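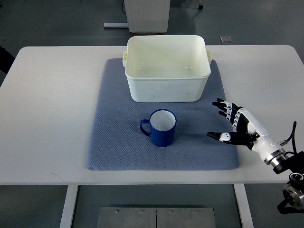

Ganari Dish Exchange lends reusable food containers to kitchens in the Baudry district. We started in May with one shelf of borrowed stock and two cafes as customers. Today we supply 17 kitchens, most of them small places that cook for offices, day care centers and church suppers. The bulk of what we lend is plain: lidded boxes, trays, soup pots and open white tubs with rounded corners and a molded handle on each side. The tubs go out more than anything else, mainly for bread dough and cut vegetables.

How it works

Kitchens pay a flat monthly fee based on the size of their order. We deliver clean stock in the morning and pick up the used stock on the next run. Customers scrape and stack. We do the washing, drying and checking at our building on Terel Street. Anything with a crack or a deep cut is pulled and sent to a plastics recycler.

We keep 2,752 pieces in circulation. Of these, 733 are in the large sizes, which have to be booked ahead in the weeks before the holidays. Lids are counted separately and charged separately – they are what goes missing.

Where we are

Our wash room and office share the ground floor of the old Udik bakery. We kept the loading dock and the floor drains and replaced nearly everything else. The dock is at the back, off the alley, and the front door is for visitors and returns. There is parking for one van, so please call before bringing a large return.

Who we are

We are a worker-owned company. Drivers, washers and office staff all do at least one shift a month in the wash room. Decisions on prices and new equipment are made at a staff meeting and posted on this site.

New customers

We have room for a few more kitchens on the north route. The south route is full, and we keep a waiting list. The smallest monthly order is 410 pieces for regular delivery. Smaller kitchens can still pick up from the front door at the counter rate.

Page last updated 2024-03-06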